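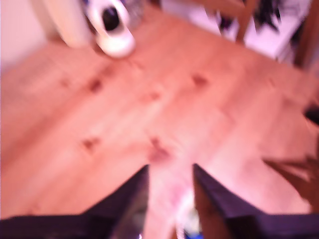 # Can it clear a table yet? My long, slightly grumpy review of the Sadari arm

28/12/2025

I've wanted a machine to pick up after me since I was about seven, so when Drukholm put their Sadari tabletop arm up for home testers in September, I signed up before I'd finished reading the page. It's a two-finger gripper on an arm, plus a stand, plus an app, and the promise is that it'll handle "light tidying on flat surfaces." Flat surfaces! I have those! I have a pine table that hasn't been properly clear since I moved in.

I paid 576 for the kit (tester price, the shop price is going to be higher) and another 100 for the heavier base plate, which you want. Don't skip the base plate. Without it the whole thing sways when the arm swings and then every pickup starts a little off from where it should.

## Setting it up

Two evenings. The printed guide is decent up to the part where you teach it your table, and then it just sort of gives up and sends you to the app. What you do is drag the arm around by hand while it looks at the surface, and it builds a map. Mine got muddled by the knots in the wood the first few times. It would creep over to a knot, hover, open its fingers and try to pick it up, which was adorable for one evening and then got old fast. The update in the second week fixed most of that, and you can also mark spots to ignore in the app, so I went through and tapped every knot like I was popping bubble wrap.

Lighting matters more than I expected. It likes the daytime. Late in the afternoon my kitchen goes a warm pinky orange and the success rate drops, and pale things on pale wood are the worst of all.

## What it's good at

Blocky, light stuff about the size of an egg. Bottle caps, wooden toys, spools of thread, a tangerine. It comes down, closes, lifts, goes over to the bin you've assigned, drops, comes back. When it's in a groove I could watch it all morning (I have, with coffee, more than once). The app keeps a running tally of attempts and mine stands at 1,223, and I feel strangely proud of that number even though all I did was put junk in front of it.

The grip is gentle too. The fingertips stop when they feel something, and I haven't had a single thing cracked. I gave it a raw egg eventually. I held my breath the whole way and the egg was fine.

It's also quieter than I feared. I can take a phone call in the same room.

## What it's bad at

Okay, get comfortable.

**Small things.** Anything smaller than a marble and it fusses. The fingers come down on either side, wide apart, and then it has to guess the last little bit because its own fingers are in the way. Sometimes it gets it. Sometimes it closes on air and carries that air to the bin with total confidence, drops it in, and logs a success. I've complained to Drukholm about the logging and they say they're on it.

**Things with holes or hollows.** Cups, bowls, anything round with an opening. It can't decide between pinching the rim and grabbing the whole body, and if the cup's anywhere near the far edge of the table it gets nervous and won't reach. You end up sliding the cup closer for it, at which point you've picked up the cup yourself.

**Cloth.** Forget it. I drape clothes over chairs, I'm that kind of person, and I had a little dream that it would at least pull a shirt down into a basket. It'll pinch a fold and lift about four inches and then let go. I tried a sock for a whole Saturday. We both lost.

**Speed.** A full table takes it most of an hour. I timed myself doing the same table and I was done before the kettle boiled. I know, I know, the point is that I could be elsewhere. But the thing stops and asks for help often enough that I don't wander far, so I'm basically babysitting a very slow person who is very good with tangerines.

**Wiping.** There's a sponge attachment sold separately. It moves crumbs from one place to another place.

## Compared with the Pacheco

A few of you asked in the comments on my last post. I had a Pacheco arm on loan last year and it was faster, no question, and it had suction as well as fingers, so flat stuff like coasters and cards was no trouble. It was also loud, and it once flung a teaspoon. The Sadari has never flung anything. If you've got a workbench in a garage and you're sorting screws or parts into trays all day long, I'd look at the Pacheco first. The shop folks at the Pritonbridge maker space run two of them on a sorting bench and they're happy enough, though somebody's always standing next to them with a hand near the stop button.

For a kitchen, where there's glass and people in slippers, I'd take the gentle one.

## So are the chores done?

No. I'd say it does one chore, which is moving small sturdy objects off a table, and it does maybe two thirds of that chore. It won't do dishes or laundry, and it can't tell a receipt I need from a receipt I don't (neither can I, to be fair). The arm itself is solid and the joints feel like they'll last. The part that needs to grow up is the seeing and the deciding, and that's software, so I do have some hope. The updates so far have each made it noticeably better at something.

Would I buy it again? At the tester price, yes, because I like this stuff and I like poking at it. If it ever goes on sale for 300 I'd tell my curious friends to get one. If you just want a clean table, buy a nice big tray, put everything on it and carry it to another room.

Three stars out of five. I'll do another round with cups once the next update lands, and I'm going to keep trying the sock.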